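We use cookies to remember your preferences and count visits. By continuing to read you accept our cookie policy.

How to Compare Two Robot Hands Without Losing a Week

By Chiamaka Tamuno
11/9/20

Somebody in your building wants to buy a robot hand. Somebody else thinks the two-jaw gripper you already own is fine. Both of them have watched the same sales video, and you have been asked to "just run a quick comparison." This page is how I do it now, after doing it badly several times.

It assumes you have an arm that works, at least two things to bolt on the end of it, and a bench you can hold on to for a few days. The examples come from our own round with the Cadwaladr three-finger hand and the Praditz parallel gripper. If yours are different, the steps don't change much. The swearing moves to other places.

What you need

Two grippers, with the right mounting plates. Check the plates first. Ours came with a bolt pattern that matched nothing on the premises, and Ekaette Bako spent a morning with a drill press making an adapter.

One arm. Two if you're rich, but then you have to show that the arms behave the same, and now you're comparing arms.

A kitchen scale, a ruler, masking tape, a marker.

A box of test objects (see step 2).

A notebook or a spreadsheet. I don't care which, as long as it gets filled in while the thing is happening. Numbers remembered over lunch are remembered kindly.

Step 1. Write down the question

"Which one is better" is no use. Ours ended up as: which hand picks more of our objects on the first try, with no retuning between objects, at a speed we could stand to watch? It took a meeting to get there. Modupe Afolabi wanted the cost per pick in it too, and we said we'd do that afterward on paper, and we did, sort of.

Tape the question to the wall over the bench. You will be asked to change it by noon on the first day.

Step 2. Pick the objects before you unpack the grippers

If you choose objects after playing with the hands, you'll choose the ones your favorite is good at. I have done this. I was very pleased with the results.

We use nine objects: a tennis ball, a paper cup, a roll of tape, a marker, a hex key, a sponge, a small cardboard box, a zip bag of screws, and a folded T-shirt. The tennis ball goes first every time. It's round, it gives a little, it forgives a bad grasp, and when it gets dropped it rolls under something and the whole room gets some exercise. The paper cup tells you about force. The zip bag of screws tells you about despair.

Weigh each one and write the weight on it with the marker. Mark the T-shirt on the label, Kelechi.

Step 3. Mount the hand and set the tool data

Bolt it on, tighten in a cross pattern, plug in the cable, then move the arm slowly by hand through the poses you plan to use and watch the cable. A cable that looks fine at home position can wrap around the wrist like a scarf by the third pose. Leave slack and strap it down at two points.

Now enter the weight, the center of mass, and the tool center point in the controller. Do this again every time you swap hands. On our second day the arm kept drifting whenever we put it in free drive, and we blamed the floor, the table, and the people upstairs. It still had the weight of the other gripper in it.

For the tool center point on a hand with several fingers, choose the spot where the fingertips meet and stick with it. There are cleverer choices. You won't remember which clever one you used.

Step 4. Mark the bench

Tape a cross where each object goes and a square where it should end up. Tape a line showing which way the object faces. Keep everything else outside the tape, or as far outside as life in a shared lab allows.

Put the emergency stop where your hand already is. If you have to stand up to reach it, it's decoration. Try it once before you start, with the arm moving slowly.

Step 5. Find one grip setting per hand and then leave it alone

Start with low force and slow fingers. Close on the tennis ball, lift it a few inches, and tilt the wrist through a quarter turn in each direction. If the ball slips, add a little force and go again. Then try the same setting on the paper cup. You'll find that the setting that holds the ball may well crush the cup, and you'll want to keep two settings. Don't. The question on the wall says no retuning. Pick the compromise, write it down, and let each hand live with it.

Use the wrist camera while you do this, if you have one. Fingertip contact is hard to judge from a chair, and what looks like three fingers' worth of grip from the side can be one finger doing the work.

Step 6. Run the trials

We ran 100 picks per hand, which made 200 in all, and it took longer than I'd told anybody. Deal the objects out in a shuffled order so you aren't doing the easy ones in the morning and the bag of screws when everyone is tired.

For each pick, write one of these:

Clean: lifted, carried, placed in the square.
Ugly: got there, but slipped, turned, or dragged.
Dropped: left the hand before the square.
Missed: never left the bench.

"Ugly" matters. Without it, people argue over every pick, and the argument is always won by whoever likes that hand.

One person runs the arm and another keeps score. Swap every half hour or so. Chinyere Adeleke kept score for our first batch and has no feelings about grippers at all, so I'd recommend finding someone like her.

Step 7. Look at the ugly ones

Go back through the wrist video for the ugly picks before you add anything up. You're looking for the same failure turning up again. In our case 61 of the three-finger picks were clean, and most of the ugly ones had the same cause: one finger touched early and nudged the object before the others arrived. Slowing the last bit of the approach would likely have helped. It would also have been retuning, so it went in the notes.
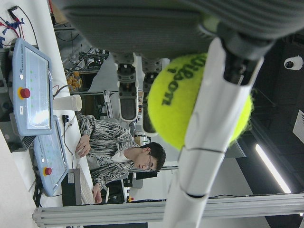 STESADHAM, September

A tennis ball held like this, up against the palm with a finger across it, is the sort of grasp you want to freeze and stare at for a minute. Check where the finger crosses the ball. Then check the printing. The "Wilson 1" on ours makes a handy clock face: note which way the lettering runs at the start of the lift and which way it runs at the end, and you have a measure of how far the ball turned in the hand, for the price of a ball. On plain objects, draw an arrow.

Look at the other fingers, too. A finger that hangs there with its pad on nothing was paid for at the same rate as the rest.

Step 8. Add it up and say what you didn't test

Make one table: objects down the side, hands across the top, clean picks in the boxes. Put the ugly count next to it in parentheses. Skip the overall score. People will make their own, and it'll be the one that suits them.

Under the table, list what you left out. Ours said: nothing heavy, nothing wet, nothing hot, one arm, one bench, one kind of fingertip pad. We also never ran the Clolix controller with the two-jaw gripper, and anyone who has tried to get those two to talk will know why.

A few troubles and what to try

The hand doesn't answer after a swap. Power down, reseat the connector, power up, wait longer than you want to. Then check that the controller is set for the hand you've mounted.

Grip gets weaker through the day. Wipe the fingertip pads. Tennis ball fuzz gets on everything.

The arm stops for no reason near one pose. It has a reason. Look at the cable first, then the payload setting.

The results change when a certain person runs the arm. They're placing the objects kindly. Re-tape the crosses and have them read step 4.

Your boss wants the answer early. Give them the tennis ball numbers and tell them the screws are still to come.

If you run this with different hands, send me the table, with the ugly column left in.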